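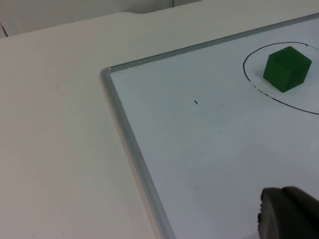 *A whiteboard on a table in Stirkstead.*

The night bus between Stirkstead and Trustmont carried 758 people in its first month. In June it carried 915. The woman who draws up its timetable had hoped for more.

"The winter figure was people trying it out," she says. "The June figure is people who need it. Those are the ones I plan for."

She has worked on rural routes for six years, the last few of them at Živković, the family firm that runs the service. Before that she drove. She still thinks like a driver, she says, and it shows in how she talks about stops.

"On paper, Mill Lane takes a minute. In a real bus, with someone looking for change and someone else asking if you go to the hospital, it takes three. If you don't put that in, the driver is late by the second village and stays late all night."

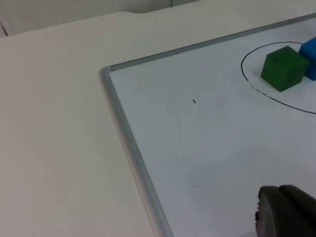
The hospital is the reason the route exists. Shifts there end at 10 p.m., and the old last bus left at 9:40. Staff who lived in Stirkstead either drove or paid for a cab.

"We asked for a 10:20 departure and got 10:15," she says. "Five minutes doesn't sound like much, but you have to change out of your uniform and walk across the parking lot. People were running for it."

The departure has since moved to 10:25. That broke the connection with the last train, and she had complaints about that too. She answered each one herself.

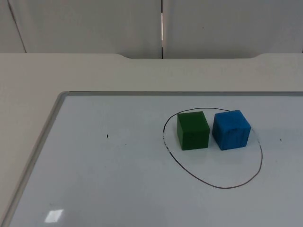
Tickets are handled through Restska, an app she describes as "fine when there's a signal." There isn't one for most of the valley, so drivers still take cash – something she fought to keep.

What would she change first, given the money? A second bus, she says, and then she takes it back.

"A shelter at the crossroads. It's a pole in a hedge right now. I've stood there in the rain at eleven at night, and I wouldn't ask my mother to do it."

The fall timetable goes to the printer in August.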